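Stiltora Robotics Club – Minutes of the General Meeting
2019-08-24

Present: Emlyn Howells (chair), Yaw Yakubu, Tavion Brannigan, Yayra Dankwa (minutes), Kwame Akolgo (from item 2, with doughnuts, so forgiven)

1. Minutes of the last meeting
Approved, after Tavion asked that "Tavion broke the wrist joint" be changed to "the wrist joint broke." Yaw wished it noted that Tavion was holding it.

2. Money
Balance stands at $1053. Emlyn reminded everyone that $300 of this is the entry fee for the Drikden Kitchen Challenge and has to be left alone until it is paid. Kwame asked if $20 could go to new finger pads. Agreed. Yaw asked if $90 could go to a second battery charger. Discussed at a length out of proportion to the sum. Held over.

3. Name of the robot
Still Orell. The motion to rename it has now failed at every meeting since June, and the chair asked that it not be brought again unless somebody has a better name than "Eggward."

4. Rules for the Challenge
Yayra read out the revised rules. Main changes:
– Teams may use their own cookware. Lids count as cookware.
– A cracked egg costs points. A dropped egg ends the run.
– Coaching the robot out loud is allowed but "has no effect on scoring." We assume somebody asked.
Tavion wanted to know if a hairline crack is a crack. Yayra will write to the organizers. Kwame said that if you have to ask, it's a crack.

5. Breakfast task
Yaw reported on the kitchen work. The arm code is now split into reach, grip, carry and release, so that when it goes wrong we can at least say which part did. Grip is the part he trusts. Release he described as "a conversation we're still having."

Kwame pointed out that shiny surfaces confuse the depth readings and that the task is made up almost entirely of shiny surfaces. Yaw said he had noticed. They will try a matte cover on one side of the work area and compare logs.

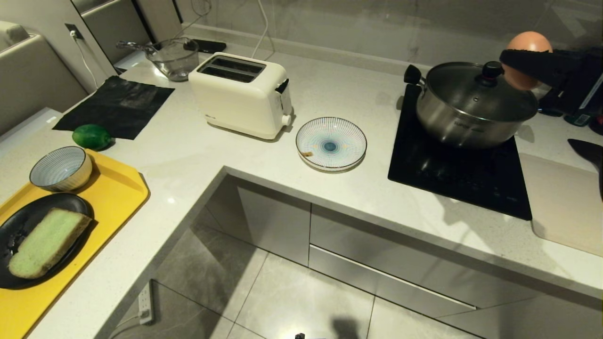 Breakfast task: Orell with a brown egg at the covered pot.

Emlyn asked who is writing the lid routine, given that the lid has to come off before an egg can go in. A pause followed. Tavion is writing the lid routine.

6. Practice rules
Agreed without a vote: one person on the stop button at all times, and that person does not also hold a doughnut. Whoever runs the last trial wipes down the counter and saves the logs, in either order.

7. Any other business
Yayra needs everybody's shirt sizes. Kwame's "whatever's left" was not accepted as a size.

Actions
Emlyn: pay entry fee
Kwame: order finger pads
Yaw: matte cover test, release code
Tavion: lid routine
Yayra: crack question, shirts

Charger goes to the top of the agenda next time.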